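Cups first, everything else later: Tamara Munteanu on small kitchens

Posted Wednesday, February 25, 2026
By Emilian Sandu

Tamara Munteanu is late and so am I. Bus trouble in Fulluddale, both of us. She drops her bag, asks for water, starts talking before the recorder is on.

She has been setting up kitchens in rental apartments for years, mostly for families moving into their first place. Small rooms. Small budgets. Her blog had 644 readers last April and has 1782 now, which she puts down to one long post about plastic cups.

"People got mad about that post," she says. "I said throw out the mismatched mugs. You'd think I said throw out the dog."

Why plastic?

"Kids. Also me. I drop things." She grew up over a bakery with her brother Virgil, and the two of them broke so many glasses that their mother quit buying them. Plastic ever since. One color each, no arguments.
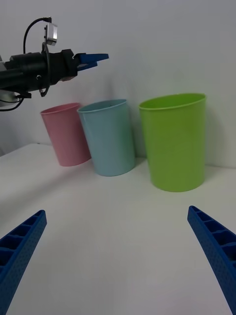
Color is the whole system, the way she tells it. You don't label, you don't write names on tape, you just say whose is whose on day one and stick to it. "Pink, blue, green. A four year old gets that in one breakfast." She likes a bright one in the set, a lime green like this, for whichever kid loses things. The pale ones go to the careful people. Her own is pale blue and she's had it longer than her couch.

She has rules for where they live, too. Not in the cabinet. Never stacked if they get used every day, becuase stacked cups stick and then somebody yanks. Back of the table, by the wall, mouths up, a bit of air between them.

"Florin thinks I'm nuts." Florin Pop, her husband, stacks everything. Bowls, pans, mail. They have a truce: his shelf, her table.

I ask about dust. She shrugs.

"Rinse it. It's a cup."

What about the rest of the table, then? She waves a hand. The rest is for living. A drink, a newspaper, homework. Keep the back row in order and the front can look how it wants. She's firm on that one. Clients want the entire surface bare and it lasts maybe a weekend, then they feel bad and call her.

"An open can of something near the front, fine. Someone's home. I'm not going to move it." 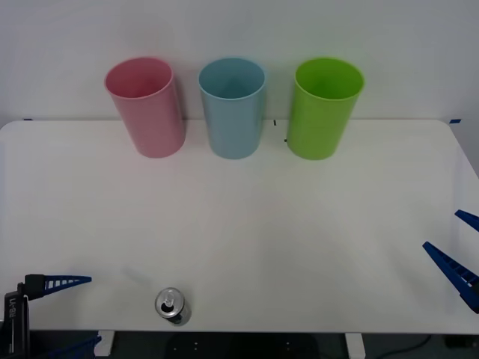

What she'd buy first

Three cups, same shape, different colors. A dish rack that fits the sink, measured, not guessed. One good towel. That's the list and she won't add to it, I tried.

She spent 31 dollars on her last client's whole kitchen table setup and is still pleased about it. "Half of that was the towel."

Next up is a studio for Xiuying Hou, a nurse who works nights and wants to find her cup without turning the light on. Tamara is thinking about it. Lime green, probably. Far right, allways the same spot.

Then she looks at the clock and she's off, water half finished.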